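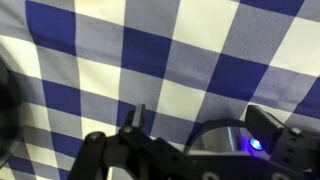 早上进门，先听声音。

Nazmiye Değirmenci的习惯，进实验室不开电脑，不看屏幕，站在机械臂旁边，让它空跑一遍，闭着眼听。手指开，手指合，再开。听到第三遍，她皱眉。“左边松了。”

拿扳手，拿手电。果然，连杆转轴那颗螺丝，退了小半圈。

Cirnbridge这间实验室不大，楼道尽头，门牌还是上一家公司的。Nondale项目在这儿做了一年多，教机械臂干厨房里的零碎活：揭锅盖，挪杯子，按面包机。论文和演示视频外面看得到，记者也来过几拨，都爱拍它成功的那一下。我这次想写的是别的，一台机器每天怎么伺候。说白了，拧螺丝，理线，校零点，擦镜头，然后再来一遍。

负责伺候的主要是两个人。Nazmiye管硬件，Washington Nogueira管标定和软件。Emerson Andrade是项目头儿，时间多半花在开会上，偶尔下来递个扳手，递的常常不是要的那把。

先说夹爪。

夹爪是整套东西里最娇气的部分。臂本身很皮实，买来什么样，三年后大致还是什么样。夹爪不行。手指要碰东西，要蹭，要磕桌子，一天开合几百次。前一天的记录我翻了，438次。写在一本硬皮本子上，铅笔，Nazmiye的字，很小。

为什么不自动记？Washington说程序里也有计数，但本子上记的不光是数。他翻给我看：“下午开始有涩感”“右指垫片换新”“撞锅沿一次，查过，没事”。这些程序不写。

新人来了先学看本子，再学开机。规矩是Nazmiye定的，Washington刚来那会儿觉得多余，现在他自己写得比谁都长，有一条写了大半页，讲一根线为什么要从外侧走。

保养分两档。每天一档，每累计50个小时一档。

每天那档十来分钟能完。断使能，确认急停按下去了，手才能伸进去。螺丝一颗颗过，不是使劲拧，是拿手指试，松的才上扳手。拧过的地方用白漆笔划道线，下次线错开了，一眼就知道。手指端面拿无尘布擦，酒精少蘸，蘸多了会渗到垫片的胶里，胶一软，垫片就歪。歪一点点，抓锅盖的钮就打滑。

这个亏他们吃过。3月份，连着两天成功率往下掉，Washington以为是模型的问题，重训了一版，没用。又怀疑光线，换灯，也没用。第二天傍晚Nazmiye拿卡尺一量，垫片歪了。换掉，好了。重训那版花的机时，Emerson到现在还要提。

腕部相机也算在每天这档里。镜头上落一个指印，画面就糊一块，人看着没什么，模型看着就是另一个厨房。擦完要拍一张标定板，跟昨天的叠在一起比。支架最容易被碰歪，换垫片的时候胳膊肘一蹭就歪了。所以顺序不能乱，先夹爪，后相机。Washington有一回反着来，做了两遍。

再说线。

Nazmiye讲到线会激动。她以前在Clendville修包装线，据她说十次停机里头有一大半是线的事，电机坏的她没见过几回。机械臂转来转去，线跟着扭，扭多了，里头的芯先断，外皮还是好好的，查起来要命，时通时断，人一碰它又通了。她的办法是留余量。线到每个关节都松一个弯，不能绷，也不能太大，大了会挂东西。

多大合适？她用手比了一下。没有数。

Washington想过把这个弯写成规程，写了两稿，都被她退回去，说照这个做肯定挂。最后规程里就一句：让关节走到两头极限，看着线，别走开。

50小时那档就麻烦了，半天起步。夹爪整个卸下来，指尖对着灯看磨损，连杆轴上一点点润滑脂，多余的擦净。装回去，重新称重，把末端负载的数填进去。负载填错是新手最常犯的错，重力补偿不对，一松手臂会自己往下沉，或者往上飘，挺吓人。我在的那天刚好轮到这档，Madhu Jaiswal跟着做，他来了两个礼拜，负载那一步填了三次才敢按确认。

“按吧。”Nazmiye说。

他按了。手扶着臂，慢慢松开。没动。

大家该干嘛干嘛去了。
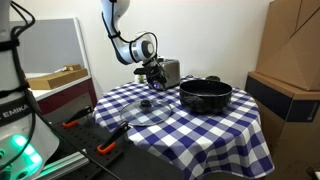

校零点放在最后，也最磨人。Washington的做法是不用专门的标定台，直接在干活的那张桌上校，他的理由很简单，机器在哪儿干活就在哪儿准。于是校的时候桌上的东西一样不撤：铺着蓝白格桌布的圆桌，靠后边立着银色的烤面包机，右边一口黑锅敞着，玻璃锅盖平放在桌布上，臂从上头弯下来，夹爪朝下，手指张着。他先让手指去对锅盖中间那颗黑钮，对准了记一组数，再换面包机，再换锅。每个点走三遍，三遍的差超过门槛就重来。格子布也有讲究，布一皱，格子就弯，相机估出来的桌面会跟着偏，所以桌面这一块得抻平，边上垂下去的褶子不管它。

门槛多少？2毫米。

我问严不严。他说对面包机来说宽得很，对锅盖钮来说刚刚够。再往下压也压得到，但每天要多花一个钟头，Emerson不批。

中间出了个岔子。走到第二个点，差值突然跳了。Washington的第一反应是去查相机支架，蹲下来看了半天，支架没歪。Madhu去看夹爪，漆线也对得上。后来是Nazmiye过来，没碰臂，先弯腰摸桌子底下。桌腿的一颗调平脚松了。臂是好的，相机是好的，桌子在晃。

她拧紧，站起来，在本子上写：桌，左后脚。

前面的数全作废，从头再来。Washington没说话，去倒了杯水。

备件在墙角一个抽屉柜里，标签手写。垫片最多，其次是螺丝，各种长度，混了一回之后改成一格一种。备用夹爪只有一只，从一家叫Saxena的小厂订的连杆，交期长，催也没用。有一阵子备用那只也拆了件顶上去，整个实验室走路都轻手轻脚的。Nazmiye后来立了条规矩，备件剩两个就下单，不等剩一个。

问她最怕什么坏，她想都没想，说急停。急停坏了没声音，平时看不出来，要用的时候才知道。所以急停每天测，臂动着的时候测，慢速，拍下去，看它停不停。停了，打勾。这一栏本子上一天都没空过，我往前翻了很多页。

来参观的人常问这么折腾值不值，能不能做个不用伺候的。加拿大那边的合作者Samah Lahlou邮件里也问过差不多的话，她那边同样的夹爪，坏得比这边勤。Nazmiye的回信就一行，附了本子里的几页照片。对方隔了几天回，说她们也买了个本子。

傍晚校完了，差值都在门槛里。Washington跑了一组揭锅盖，跑之前把记录清零，Madhu站在急停旁边，手搭着。Emerson从会上下来，问今天跑了多少条数据。

还没开始跑呢，Washington说。

Nazmiye在收工具。扳手按大小挂回去，少一把，找了一圈，在Emerson口袋里。她合上本子，又翻开，在当天那页底下补了一行：明早再听一遍左边。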